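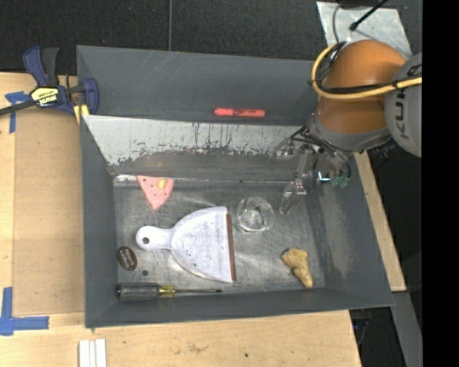
2 min read

Aug 25, 2020

I've been putting off the hall cupboard since May. It's the one beside the laundry, and over the years it has become where things go when they don't belong in any other room. Last weekend I took everything out and put back only what I could name a use for.

The first job was sorting. I started with categories and gave up after half an hour, as almost everything ended up in "other". What worked better was going by how often I reach for a thing. Weekly stuff went at eye level. Things I touch once or twice a year went up top. The rest went in the boot of the car for the op shop.

I bought two shelf inserts from Clarnel, which were 60 cm wide and fitted with a bit of room either side. The instructions were poor but there were only four screws. I'd already tried the Vistosero hanging organiser and took it back – the pockets sag once you put anything heavier than a torch in them.

Batteries were the surprise. I had them in three different drawers and a biscuit tin, and a fair few had gone furry at the ends. The flat ones are now in a jar by the front door, ready for the drop-off at the supermarket. Same with light globes, except most of mine were for a lamp I gave away when I moved.

I also kept a list as I went, in the notes app on my phone. It came to 213 items, counting a packet of anything as one. I don't plan to update it, but it has already stopped me buying another roll of packing tape.

Cost was $60 less than I'd set aside, mostly thanks to reusing old ice cream containers for the small bits. Labels are masking tape and a marker. They peel off easily when the contents change, and they will.

Still to do: the top shelf, which has the picnic rug, the spare doona and a tent with a pole missing. I've emailed Suvarna about a replacement pole and haven't heard back. If they don't sell them separately, the tent can go too – it leaked at the last campsite anyway.

Next is the shed, once the weather warms up and I can leave things out on the grass overnight.

Recent posts
Patching a flyscreen without taking it down
Zakitness mop, six months on
What I keep in the car
Freezer soup, 500 ml at a time
Getting the lemon tree through winter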